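3. Storage of whole lemons in shared kitchens 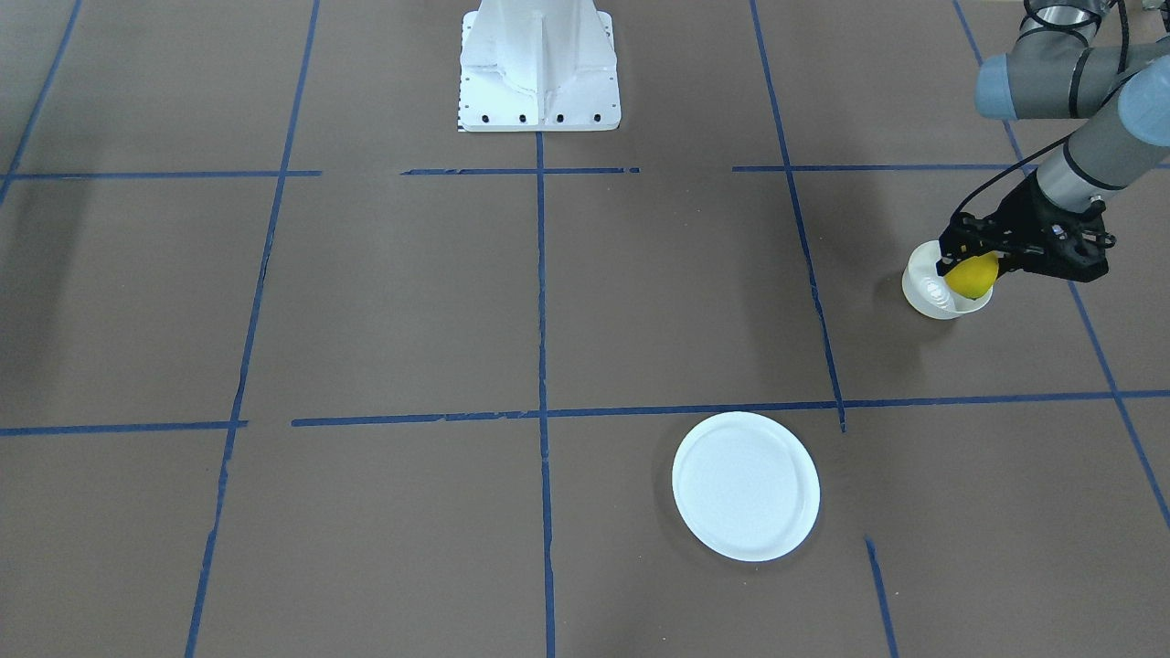

Figure 1. Lemon and small white bowl.

3.1 Households and fruit

The storage trial ran in shared kitchens in Nidley and Wuson. Each of the 30 households was given unwaxed lemons from the same grower, Kuusk, and asked to keep half of them in an open bowl at room temperature and half in the fridge, in a closed box. Fruit was handed out in January, when most of the kitchens were heated during the day. Households were free to use the lemons as they normally would, but were asked to write down the date on which each one was cut or thrown away.

A total of 946 lemons were entered in the diaries. Two households moved house during the trial and their diaries were left out of the comparison in Section 4, though their comments were kept.

We use "bowl" for any open dish without a lid. A few households used a plate or a wire basket instead, and these were treated in the same way. We did not ask people to wash the fruit first, and the diaries show that habits differed a good deal.

3.2 Signs of spoilage

A lemon was recorded as spoiled if it had visible mould, a soft patch larger than a thumbnail, or a rind too hard to cut with a table knife. The last of these caused the most disagreement. Several people went on using hard lemons for juice and saw no reason to call them spoiled. In such cases we kept the household's own judgement and marked the entry with a note.

Fruit in open bowls dried out sooner than fruit in the fridge. Many diaries mention a dull, tight rind after 14 days on the worktop. Mould was less common and tended to start where two lemons touched. Hứa (the second author) checked all entries on mould against the written comments and corrected the dates where the two did not agree.

The diary sheets were posted back in Postik envelopes.

This site uses cookies to remember your reading settings. Accept all | Manage choices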